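Cadine Court Watch (phone app and desk pager)
Gear & Services > Court and Police Records > Alerts

Price: $58 a year for one user, pager included
Sold by: Plultside
Works with: most recent phones, any web browser
Our rating: Fair
Last checked: September

Cadine Court Watch promises to tell you when anything happens in a criminal or traffic case you care about. A new hearing date, a changed charge, a plea, a sealed file. You type in a name or a case number, pick how you want to be bothered, and go on with your day. The pager is a small plastic box that sits on your desk and beeps when the app has news.

The box copy says "never miss a hearing again." We missed two.

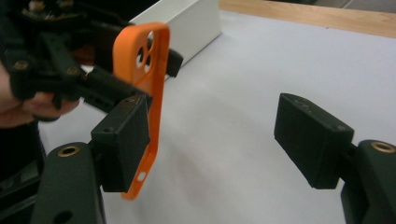

Orange phone case, held upright. The camera cutout is near the top.

What it does

Cadine reads the public case lists that county and city courts post online, compares them with the copy it made last time, and sends you the difference. It has no inside line to the clerk. If the court's website is down, or the clerk hasn't typed the new date in yet, Cadine knows exactly as much as you do.

Plultside says the service covers 900 courts. We asked for the list and got a map with dots on it. When we asked again, Alfredo Ocampo in customer support sent a spreadsheet, and to his credit it was a plain one, with a column for how often each court gets checked. A good number of the small town courts are marked "weekly." Weekly is a long time in a case where the first appearance can be moved up with a day's notice.

Big city courts are checked every few hours, and there the alerts were decent. We followed a batch of open cases through the summer, most of them drunk driving and leaving-the-scene charges, a few of them against people who carry a badge for a living. In city court the new dates usually reached us by late afternoon on the day they were posted. In the town courts we did better calling the clerk.

The two missed hearings

The first was an adjourned date in a town court that checks in weekly. Fine, that one is in the spreadsheet, if you can get the spreadsheet.

The second bothers us more. The case was moved from one judge to another and given a new number, and Cadine went on watching the old number as if nothing had happened. The app showed a green check mark and the words "Up to date" the whole time. Leonora Soriano, who has sat through more arraignments for this site than anyone should have to, only learned about the new date from a defense lawyer in the hallway.

Plultside told us transfers are "a known edge case." Cases that draw public interest get transferred all the time. Judges step aside when they know the officer or the officer's boss. A tool sold to reporters and victims' families ought to handle that first.
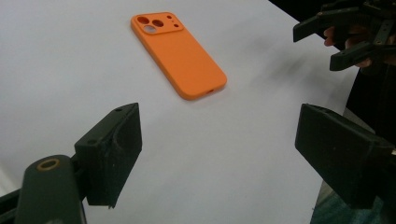
Orange phone case lying flat on a white table, raised rim around the edges.

Searching by name

You can watch a name instead of a case number, and the sales page makes a lot of this. Try it with a common name before you pay. Our first name search brought back 83 people in the same state, with no way to narrow it by birth year. You can narrow it by court, which helps only if you already know the court.

The other trouble with names is spelling. Clerks type fast. Cadine does have a "close match" switch, but it is off when you start, and it is buried in the third settings page under "Advanced."

The pager

It beeps. The beep can be made quieter but can't be turned off without pulling the plug, so don't keep it in a bedroom. The screen shows one line of text, which is enough for a case number and the word "CHANGED" and not enough to say what changed. You have to pick up your phone anyway, and your phone has already buzzed. We unplugged ours after a week and did not miss it.

Asking Plultside to leave the pager out does not lower the price. We asked.

Privacy

The terms let Plultside keep a record of every name you search, with no end date given. For a reporter that is a real concern, and for someone who has been hurt and is quietly following the case against the person who did it, more so. Marilou Malabanan of Plultside wrote to us that search records are "not shared with outside parties in the normal course of business." We asked what falls outside the normal course of business – a subpoena, say, or a sale of the company – and have not heard back. 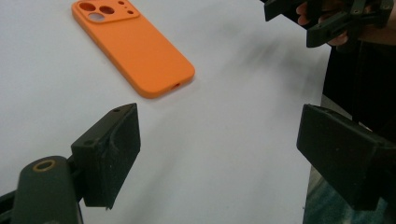

Tested and written by Poonam Bhardwaj
With court visits by Leonora Soriano

How it compares

Tian Docket Mail costs nothing for up to five cases and sends plain email. It is slower than Cadine in the city courts, about the same in the towns, and it caught the transfer that Cadine missed. It looks like it was built in a hurry, and the sign-up page failed on us twice. For a family following a single case, start there.

Rullovham is made for law offices and priced for them. It does everything Cadine claims to do, plus filings. Unless someone else is paying, skip it.

Then there is the telephone. Clerks answer it, mostly in the morning, and will read you the next date for free.

Who might want it

Someone tracking a dozen or more cases in one large city court will save some time with Cadine. We would still call to confirm any hearing we planned to attend, and we would write the word "transfer" on a sticky note and check for it by hand.

Details from the maker

Courts covered: 900
Cases per user: no stated limit
Alerts: text, email, app, pager
Pager power: wall plug, no battery
Refunds: within 30 days, pager must be returned in its box
Record export: spreadsheet only, one case at a time

Reader notes

Edgardo Talavera writes that his exported file held 3969 lines for one traffic case, nearly all of them repeats of the same entry. We saw the same kind of thing on a smaller scale. Sort by date and delete the doubles.

If you have used Cadine in a court marked "weekly," write and tell us which one and how late the alert came. We are putting our own list together and will post it on this page.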